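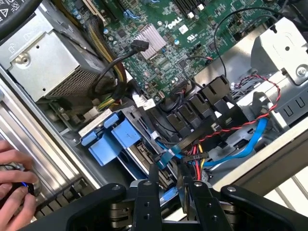 *Wrist view, Dell desktop open, fingers just below the power leads and the blue SATA cable.*

**Ticket 2794 – Fandeck gripper kit, trial unit**
**Opened by:** Vernon Gosselin, Wibisono bench team
**Product:** Fandeck two-finger kit with wrist camera, supplied by Jarholm
**Status:** open, one item left

**Problem as reported**

First off, we're really enjoying this kit! It gets into a packed PC case far better than the one we tried in April, and the wrist camera is a joy to steer by. The trouble is cable snagging. On 6 runs out of 38 the fingers caught a loose SATA lead on the way to the drive cage and the arm stopped with a force warning. No damage, and it recovered nicely each time after a reset.

**Tried so far**

- Restarted the controller and reloaded the Prarkuvum job file. No change.
- Dropped approach speed to 24 mm/s. Fewer stops, but slow going.
- Checked finger screws. All tight.
- Brought the fingers in closed and opened them at depth. Big improvement – not one snag since.

**2021-11-19, reply from Jarholm support**

Thanks Vernon, lovely clear report. Closed approach is the right fix for crowded cases and we'll put it in the next job file. Could you run the parts plate as well and check whether anything crosses the camera's view there?

**Reply, Vernon**

Ran it this afternoon. The gripper itself behaves beautifully, but a black cable does get in the way of the camera.
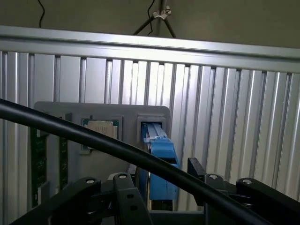
*Parts plate from the wrist camera. Black cable across the chip and the blue part.*

It covers the lower part of the processor chip, so I can't judge that edge of the socket frame by eye. The green boards on the left are crossed by it too. Top of the chip is easy to make out, and so is the grooved upper end of the blue part.

Questions for Jarholm:

1. Is there a clip or sleeve for holding a cable clear of the lens? I'd rather fit a proper one than use tape.
2. Can the camera bracket be turned a little without redoing the whole calibration?

**Jarholm support**

Yes to both. Clip set going out to you with fitting notes. For the bracket, loosen, turn, tighten, then run the short calibration only.

**Next step**

Snagging item closed. Camera view stays open until the clips are on and I've repeated the plate run. Very keen to keep this kit on the bench after the trial!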